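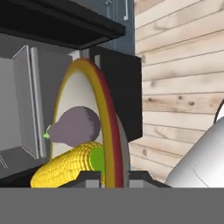
## Wk 6: budgeting a kitchen manipulation cell

Notes for Jul 21, 2019. Salim Mabula covering, Filipa Loureiro has the sign-up sheet for the quote exercise.

Where we left off: you have a task list and no money yet. Today = turning the task list into a purchase plan. Simulation first, hardware second, and the sim is a budget line too (people forget this every year).

### Start from the task, not the catalog

- Write down what the arm has to handle. Plate on its edge, eggplant, corn, an open microwave door next to it. Each one pulls on a different line of the budget.
- Plate: thin rim, wide. Drives gripper opening and finger shape.
- Vegetables: curved, odd sizes. Drives finger pads. Spares!! Pads wear, buy double.
- Microwave door: handle, hinge, swing room. Drives reach and mounting position.
- Overhead shelf or cabinet: drives clearance. Check elbow height before you sign anything.

If an item on the quote doesn't trace back to a task, strike it or write one line saying why it stays.

### What sim can save you

Reach, clearance, rough layout, camera placement. You can swap arms in an afternoon and pay nothing for freight.

Can't trust it for: grip on slick surfaces, pad wear, cable drag, door stiffness. Leave money for finding these out on the bench.

### Worked numbers (Henriques quote, from class)

| Line | Amount |
|---|---|
| Gripper, 2 finger, w/ adapter plate | $3,405 |
| Lead time | 6 weeks |
| Spare finger sets | 4 |
| Staff hours, scene building | 40 |

The $3,405 does NOT include spare fingers or shipping. Ask for both in writing. Brarnden quoted a lower price on the same kind of gripper but no adapter plate, so compare them with the plate added in. Half of last years class missed it.

Staff hours: price them at the lab rate. 40 hours of somebody modelling cabinets is real money even if no invoice shows up.

### Order of buying

1. Sim license + workstation check (Zulmira has the spec list)
2. Arm. Longest lead time, so the PO goes in before everthing else physical
3. Gripper, after the reach test passes in sim
4. Counter, shelf, appliance
5. Props. Plates, play food etc. Cheap, one order

Hold back a reserve and don't let it get absorbed into step 2. Aurora Pinheiro's Evine project did that and had no cash for mounts in November.

### For next time

- Two quotes, same gripper class, side by side. One page.
- Mark every line *task*, *safety* or *nice to have*.
- Total with and without the nice to haves.
- Questions on the Sandelov price sheet go to Deolinda Esteves, she has the current one. The copy in the shared folder is old.

Room for the quote exercise tbd, check the door.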